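Short Stays in Sesstead

Visitors to Sesstead have traditionally had two choices: the railway hotel or a drive back to Prevton before dark. According to the district tourism office, the town now has 45 registered vacation rentals, up from 17 in April of last year. Most are small houses within walking distance of the lake. 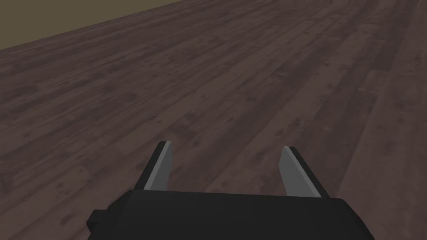
The office attributes the growth to a simpler permit. Owners file one form, pay a fee of $913, and receive an inspection within the month. Rentals on the Burnier side of the river must also provide off-street parking, a rule that remains unpopular with owners of the older row houses.

"Families want a kitchen and a door they can close," said Éabha Horgan, who oversees lodging permits for the district. "They also tend to stay longer."
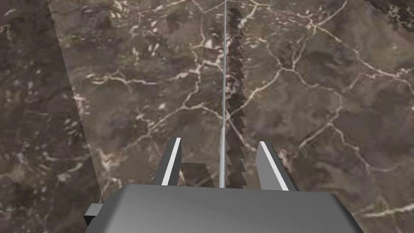 Gray gripper housing with two fingers, computer rendering.

Weekly rates for a two-bedroom house average around $700 outside the summer season. Guests should confirm whether linens and the final cleaning are included, as practices differ from one owner to the next.
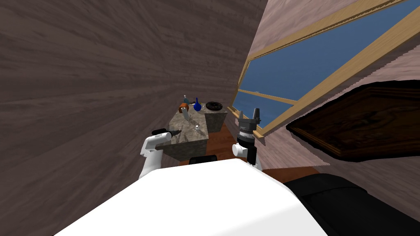 Properties on Leone Street book earliest - often a full season ahead - and few accept stays of under three nights. Pets are permitted at the owner's discretion, and a deposit may be required.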